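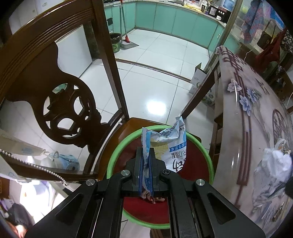 第三章 山地鸟类的垂直分布

3.1 从一条山路说起

如果你只有一天时间,又想在这一天里遇见尽可能多的鸟,那就去爬山吧!平地上走十公里,身边的鸟也许还是那几种;换成一条从河谷通到山脊的小路,半天工夫,耳边的鸣声就换了好几拨。对学习鸟类生态的人来说,很少有哪种课堂比这更痛快。

本章用到的主要例子来自萨基茨(Sarkitz)山的东坡。山脚是普莱尔特托(Pleltetow)河的河滩林,柳树和桤木长得很密,地面常年潮湿;往上是阔叶林,再往上针叶树渐渐多起来,最后树木变矮、变稀,让位给灌丛和碎石坡。四种环境挨得这样近,清早在河边听完鸲鸟唱歌,中午就能坐在石头上等岩鹨(运气好的话,它会一直走到你的鞋边来)。

朔贾伊(Soudabeh Shojaei)在这面坡上跑了多年样线。她在野外笔记里写过一段话,我们很喜欢,抄在这里:

“过了第二道溪,旋木雀的声音突然清楚起来。我站着没动,听它从一棵树的根部一路响到树冠,再飞到下一棵树的根部重新开始。再往上走一段,煤山雀来了,一大群,吵得我什么别的也听不见。”

短短几行,其实已经碰到了本章的几个核心问题:为什么一种鸟在某个高度开始出现?为什么它到了另一个高度又不见了?两种习性相近的鸟在同一面坡上相遇,会发生什么?

3.2 海拔本身并不决定一切

初学者容易把海拔当成原因。翻开图鉴,分布一栏写着海拔上下限,看上去鸟儿好像随身带着高度计。可是鸟感受到的是气温、风、积雪、树木的种类和昆虫出现的早晚,这些条件大多随高度变化,却又不完全听高度的话。

阿杜斯(Adus)沟是个极好的例子。这条沟又窄又深,夜里冷空气顺坡流下来,积在沟底不散,于是沟底长着冷杉,两侧高处反倒是阔叶树。第一次走进去的学生常常很兴奋:刚才在上面没找到的戴菊,竟然在脚下的沟里叫!这种上下颠倒的现象叫作植被倒置,3.4节会结合气温记录详细讨论。

坡向同样要紧。南坡日照足,雪化得早,灌丛里的昆虫也早早活动起来;北坡到了春末还留着残雪。同一种柳莺,在两面坡上的繁殖上限可以相差200米。做调查时如果只记高度、不记坡向,回来整理数据一定会后悔。

3.3 会移动的边界

分布的边界也随季节走。许多山地鸟类夏天在高处繁殖,入秋以后下到河谷过冬,这叫垂直迁徙。与跨越大陆的长途迁徙相比,它的路程短得多,有的鸟一个早晨就能飞完,可是对个体来说,避开风雪、找到食物,意义一样重大。

十月是观察垂直迁徙的好时候。高处下过头一场雪,岭雀和鸫类便成群往下落,河滩林里的浆果几天之内就会热闹起来。尼贝里(Gøran Nyberg)在海达里(Heydari)站的做法值得借鉴:沿同一条路,从海拔300米处的桥头起步,每升高100米设一个固定点,每个点停留的时间相同,只记听到和看到的种类与数量。方法朴素得很,连续做下来,却能清清楚楚地看出鸟群怎样一级一级往下挪。

有些鸟的去留还要看食物。交嘴雀追着球果走,球果丰收的年份,它们留在高处,冬天也能育雏;歉收的年份,整片林子可能一只都找不到。所以,读一份鸟类调查报告时,最好也看看那一年树木结实的情况。

学习本章时请准备一本野外笔记本,并找一处有高差的地方,小山、河岸台地都可以。动手之前先写下你的猜测:哪些鸟会只出现在高处?哪些鸟上下都有?写完就出门去,猜错了也别擦掉,做3.5节的练习时还要用到这一页。

本章术语:垂直带谱、植被倒置、坡向、垂直迁徙、固定点调查、繁殖上限。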